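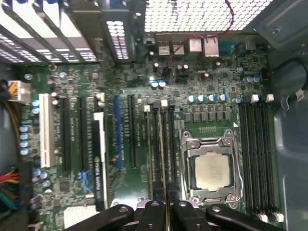
Fig. 2. Motherboard inside the open tower case, with the expansion slot covers at upper left.

4.2 Fitting the Lirnix sound card

Read section 4.1 before you start. The card needs one free expansion slot of the type printed on its box label. Driver version 457 or later is required.

Caution: Shut the computer down and unplug the mains lead. Wait 40 seconds before touching the board. Wear an earthed wrist strap throughout.

1. Lay the case on its side and take off the side panel.
2. Choose a free slot. Leave the neighbouring slot empty if you can.
3. Remove the screw holding the matching slot cover and lift the cover out. Keep both.
4. Take the card from its bag, holding it by the edges only.
5. Line the card up with the slot and press down evenly until it is fully seated. Do not rock it from side to side.
6. Refit the screw through the card's bracket. Do not overtighten.
7. Connect the front audio cable, if used, to the header marked F on the card.
8. Replace the side panel, reconnect the mains lead and switch on.

Note: If the card is not found at start-up, switch off, unplug and repeat steps 4 to 6. Error 772 means the driver is out of date; see section 6.

Note: Slot covers left off will upset the airflow through the case. Refit any that are not in use.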